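旅行期间博客更新跟不上怎么办？读者会不会跑光？

Oanh Hầu 发布于 生活与博客互助区

大家好，想请教一下在这里写博客比较久的朋友们。

我有一个写穿搭和小物推荐的个人博客，做了快三年了，平时固定每周更新两次，一次是“本周搭配”，一次是读者来信选答。规模很小，邮件订阅的读者刚过300人，但大家都特别热情，有几位几乎每篇都留言，连我换了个新的发夹都会被发现，所以我一直很珍惜这个小角落。

问题是这样的：九月我要和家里人出去玩14天，先在Bustthorpe住一阵子，再坐车去海边的Brasedley，我表妹在那边办婚礼，我还得帮忙试伴娘裙（这个可以单独写一篇了，六个人的身材差得不是一点半点，颜色又定了芥末黄，大家都在默默忍耐）。上一次出门我信心满满地跟读者说“放心，照常更新”，结果每天早上出门，晚上回旅馆只想倒头就睡，照片倒是拍了一大堆，一张也没整理。等我回来打开后台，看见好几条留言在问“你还好吗”，心里真的又暖又愧疚。

所以这次想提前准备。我现在能想到的办法有这么几个：

一是出发前把文章全写好，用定时发布。可是我写东西一向很看当天的心情，提前写的总觉得有点干巴巴的，像超市里的饭团，能吃，就是不香。

二是请朋友代写一两篇。我有一位朋友文笔很好，就是她的穿衣风格跟我完全是两个世界，怕读者看了以为我被盗号了。

三是索性发一个休假通知，关门两周。这个最省心，可是我每次停下来以后都特别难再捡起来，去年冬天停了一次，一拖就拖到开春。

另外还有一个小问题，我手头有一个和Kondar的合作，是他们家的编织包，说好九月里要出一篇。合同上只写了“九月内”，没有写具体哪一天。我是应该走之前发掉，还是带着包去旅行，拍一些在外面的照片，回来再发？包倒是真的很能装，我也确实想背它去海边。

问得有点啰嗦，先谢谢每一位肯看完的朋友！

Imre Farkas

Oanh你好呀，看到你的帖子我忍不住笑了，因为我去年写的“照常更新”四个字现在还挂在博客上呢，下面紧接着的一篇是二十天以后的。所以先抱抱你，这种事真的太常见了。

我写的是家居和周末小日子，跟你不算同一类，但更新的节奏很像，也是每周两篇。我前前后后试过好几种办法，慢慢讲给你听，哪些合适你自己挑。

先说定时发布。你觉得提前写的文章干巴巴，我猜是因为你想提前写“本周搭配”这种很讲究当下的内容。这一类确实不适合存。适合存的是那些放到什么时候看都成立的题目，比如怎么洗羊毛开衫、旧丝巾的几种系法、衣柜换季时哪些东西该送走。我自己有一个文件夹，专门放这种题目，平时洗碗、等车的时候想到一个就记一句，攒到要出门前挑出三四个，用两个晚上写完。写的时候泡壶茶，放点音乐，假装今天就要发，语气自然就回来了。读者来信更好办，出发前把还没回的信翻一遍，挑两封，答得认真一点，谁也不会介意它是哪天写的。

再说数量。我的建议是把每周两篇减成一篇，而且出发前就跟大家讲明白。十四天里发两篇，读者知道你在外面玩，打开邮箱还能看到你，已经很高兴了。千万别许诺“有空就多发”，这句话会跟着你去吃早饭、去爬山，还会跟着你去表妹的婚礼，特别扫兴。

还有一件很小但很管用的事：回来以后的第一篇，也在出发前写好一半。标题起好，开头写两三段，中间空着，留给旅行里的见闻。我以前最怕的就是回来那天，行李堆在门口，洗衣机转着，对着一个空白页面，越看越不想写。后来有了那半篇，坐下来往里面填东西就行，第二天就能发。你说去年冬天一停就停到开春，我觉得你卡住的多半也是这一步。

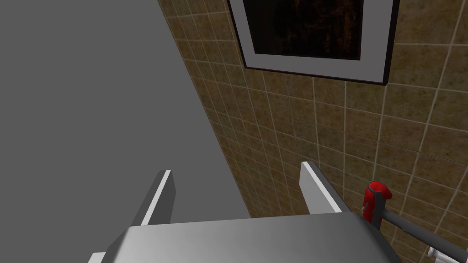 Quyên Đinh觉得那半篇稿子不能写得太满，她在楼里回复说，自己有一次把回来的开头写成了“阳光真好”，结果那一路下了整整一周的雨，只好全部删掉重来，所以开头最好写些跟天气、行程都没关系的话，比如出发前怎么收拾箱子，或者为了带几双鞋跟家里人怎么争。

这一点我完全赞成，收拾箱子本来就是很好看的题目，尤其是穿搭博客。你出发的前一晚把要带的衣服摊在床上拍一张，回来再对照着写哪几件真的穿了，哪几件原封不动背回来，一前一后就是一篇现成的文章。我太太每次都带一条白裤子，每次都不穿，我们家已经把它当成一位旅伴了。

代写的事，我倒觉得风格不同没有那么可怕，只要名字写清楚。标题下面第一行就讲“这周由我的朋友来陪大家”，再让她写她自己的衣柜，别模仿你。我请过一次朋友，她喜欢的颜色鲜艳得不得了，跟我那个灰扑扑的小站一点也不搭，留言反而比平时热闹，还有人催她自己也开一个。不过请人代写要早一点开口，给人家留足时间，稿子最好在你出发前一周就收到，不然你在旅馆里还得帮她改标点，那就白请了。

至于留言，我会在后台打开“先审核再显示”，然后隔几天看一次，一次最多二十分钟，看完就把手机放下。你那几位每篇都留言的读者，走之前可以单独回她们一句，告诉她们你要去喝喜酒啦，她们一定替你高兴。

啰啰嗦嗦写了这么多，祝你玩得开心，伴娘裙那篇请一定要写，芥末黄六个人，我已经在等了。

Tươi Cao

直接关门就好了吧。我停过一个月，回来人都还在。订阅的人又不是每天守着你。

不过照片要当天删，不用整理，光删掉糊的和重复的就行，坐在车上就能做。不然回来几百上千张，看着就想哭。

Alun Wogan

前面两位把更新的事说得很周到了，我就来补一补合作那一部分，这个我踩过坑，希望能帮你少走一点弯路。

合同上只写“九月内”的时候，最稳妥的是现在就给对方写一封信，问一个具体的日子，再把日子写进邮件里留底。别觉得不好意思，对方负责的人手上多半还有别的博主要排，你肯主动定下来，人家只会松一口气。我有一次也是“月内”，我理解成三十号晚上，对方理解成月中，因为他们那时候正好有活动，结果两边都很尴尬，稿费最后也晚了很久才到。

拍照这件事，我建议两手准备。出发前在家里把该拍的先拍完，正面、侧面、打开的样子、背在身上的比例，这些是对方一定会要的，在家光线好控制，拍坏了也能重来。到了海边再拍几张轻松的，拍到了就是锦上添花，刮风下雨没拍成也不耽误交稿。另外，编织包很容易勾到毛衣和围巾，你要真背它去旅行，那就老老实实把这个写进去，读者很吃这一套，我觉得品牌也没有理由不高兴（真不高兴的话，下次就不要合作了）。

如果对方需要先看稿，记得把来回的时间算进去。我一般给自己留6天，碰到对方有人休假，这几天一下子就过去了。照这样算，你要是月初出发，回来再写也来得及；要是中旬才走，我会劝你走之前写完，定时发出去，然后安心喝喜酒。还有合作标注，定时发布之前一定用手机再看一遍预览，我有一篇在电脑上好好的，到手机上那行“本文为合作内容”跑到最底下去了，我人在山里没有信号，急得团团转。

最后讲一点关于读者会不会跑掉的担心。我几年前因为搬家停了好一阵子，回来的时候订阅少了一些，具体多少我没有去数，可是常来的那些名字一个个又冒出来了，其中一位还附了一份她自己做的Phí点心铺地图，说我搬到新地方一定用得上。后来我真的照着吃了大半圈，胖了不少，这是后话了。

对了，旅馆的网络别太指望。我现在出门会把草稿都另存一份在手机里，离线也能打开，坐长途车的时候改两句，心里踏实。充电线多带一根，我总是把它忘在床头。

Oanh Hầu

谢谢三位，还有Quyên！我一边看一边做了笔记，写了满满一页。

我决定十四天发两篇，一篇是丝巾，一篇是读者来信，都是放得住的题目。回来的那篇从收拾箱子写起，昨晚已经写了开头，写到鞋就停了，因为鞋还没吵出结果，我妈坚持要我带一双能走路的，我坚持带那双不能走路的。

Kondar那边我也写了信去问，对方回得很快，说月底之前都可以，不过希望早一点看到照片，所以我打算这周末先在家里拍完，海边的再另外补。包的提手有一点磨手，我也会写进去的。

代写这次先不麻烦朋友了，不过她听说以后反倒很来劲，说要写一篇她那80条腰带的故事，我已经答应她冬天登出来。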